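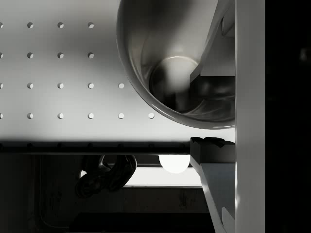

Ticket 1502
Subject: Payslip PDF prints with wrong decimal sign after update
Product: Prusness Payroll, desktop version
Opened by: Montserrat Casado
Assigned to: Gorazd Halilović
Priority: Normal, changed to High
Status: Solved, waiting for confirmation from second office

Montserrat Casado wrote:

Hello, since the update we have a problem with the payslips. On the screen the amounts are correct, for example 82.10. When I make the PDF, the same amount is 82,10 with a comma. The employees can read it, but the bank import program of Brodell does not accept the file and stops on the first line. I tried on two computers and both have the same result. I did not change any setting myself. We must send the payslips on the last day of the month, so I hope there is time.

Gorazd Halilović wrote:

Thank you for the clear report. I would like to ask for the following:

1. The exact version number, from Help, then About.
2. The regional format of Windows on each computer.
3. One PDF with the error, with the names removed.
4. Does the error come also when you print directly to paper?

Please do not reinstall the program yet. If you reinstall, the old settings file is replaced and I can not see what was in it.

Montserrat Casado wrote:

Version is 10.4 on both. Regional format is English (United States) on my computer and Spanish (Spain) on the other one. I attach the PDF. On paper the error is also there. I must correct one thing from my first message: on the second computer the comma is on the screen too, only on mine the screen is right. I am sorry, I looked too fast.

Gorazd Halilović wrote:

No problem, this is useful. It means we have maybe two different things. The second computer does what Windows tells it, so this is expected. On your computer the screen takes the format from Windows but the PDF takes it from some other place.

I opened your PDF. The template inside is "payslip_eu", and your company profile says it should be "payslip_us". Please go to Settings, Documents, Templates and tell me what is written in the field Default template.

Montserrat Casado wrote:

It says payslip_us. I opened it and saved it again, closed the program, started again. No change.
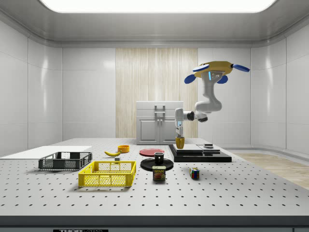

Gorazd Halilović wrote:

Then the field shows one value and the program uses another one. I tried to repeat it on my test machine with a new installation and I could not. With an installation upgraded from version 9 I could repeat it at the first try. So it comes from the upgrade.

I ask my colleague Man-sik Ko to look, he knows the template part better than me.

Man-sik Ko wrote:

I looked at the upgrade script. Version 9 kept the template name in the file local.cfg, version 10 keeps it in the database. The script copies the value to the database but it leaves the old file in place, and the PDF module still reads the old file first. If the old file has no template line, the module takes the first template in the alphabet. "eu" comes before "us", so this is the reason for the comma.

Workaround until the fix:

1. Close Prusness Payroll on all computers.
2. Open the data folder (File, Open data folder, if you did not move it).
3. Rename local.cfg to local.old. Do not delete it.
4. Start the program and make one payslip as a test.

The file must be exactly 400 bytes or smaller. If it is bigger, stop and write to us first -- in this case it holds also the printer margins, and you would lose them.

Montserrat Casado wrote:

The file is smaller. I did the steps on my computer and now the PDF has the point. Brodell accepted the file. Thank you both very much!

On the second computer we changed the regional format to United States and did the same steps, also good. But my colleague there uses a spreadsheet with commas for our supplier Maeng, and now this spreadsheet is confused. Can the program have its own format, without changing Windows?

Gorazd Halilović wrote:

Yes. Settings, Company, Number format, and choose "Always point". Then you can put Windows back to Spanish. I tested this combination today and both the screen and the PDF stay with the point. Only the export to CSV still follows Windows, which I wrote down as a separate defect for the developers. If you do not use CSV, you will not notice it.

Montserrat Casado wrote:

We do not use CSV. Windows is Spanish again on that computer and the payslips are correct. For me the ticket can be closed, but Dong-hyun Kang in our other office has the same version and he is on vacation. I prefer to wait for him.

Gorazd Halilović wrote:

I leave it open. Fix for the PDF module is planned for 10.5. After you install it, local.old can be deleted.

Last change: 13 Aug 2021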